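Notebook, Walcombe workshop, July, 7.40 am

Came in early to look at the indigo vat before the heat got going, and it is in lovely shape! Coppery skin right across the top, a good fat flower in the middle, and the liquid underneath a clear yellow-green when I parted it with the spoon. Smell is right too, sweet and a bit farmyard. pH at 11, which is higher than Samer Hakim likes for wool but perfect for the linen we have waiting.

Dipped the first of the Stirkirberg linen at 8. Two minutes under, out slowly, squeezed at the surface so as not to drip air back in. I never get tired of watching it turn. It goes from lettuce to pond to proper blue while you stand there holding it, and the folds stay green longest, so you get this marbling that lasts just long enough to make you want to keep it (you can't, I've tried).

Strip A had 2 dips, strip B had 5, strip C is still going. 15 minutes of airing between dips on the line by the back door. B is already darker than anything off the old vat. I think the difference is the scouring. Hendrik Mokoena talked me into a second scour with soda ash, a full hour at a simmer, and the water came out the colour of strong tea from cloth I would have sworn was clean. So thank you Hendrik, I was wrong and I'm delighted about it.

Madder pot, separate note: kept it under 69 degrees the whole time and got a real brick red on the Gamo wool, no brown at all. Chalk in the water seems to have helped. Want to repeat with the Azar roots, which are thinner and look older. Grind them finer this time.
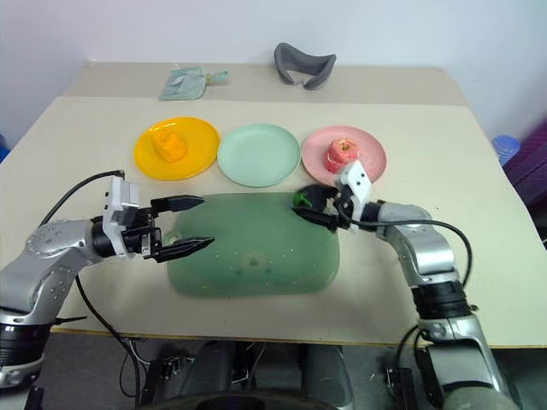 How many dips before a strip counts as dark?
Eight on this linen, going by the old sample cards, though B may get us there in six.

To do: feed the vat this evening with a spoon of fructose and leave it covered overnight. Don't stir after six or the sediment will still be up in the morning. Rinse A and B in plain water, then a splash of vinegar, then plain again. Cut a corner off each for the light test and tape them in the south window, half under card.

Samer, if you read this before I'm back, the small jar on the sill is spare stock solution, please use it! Strip C gets its next dip at 2 and I would love a second pair of eyes on the colour.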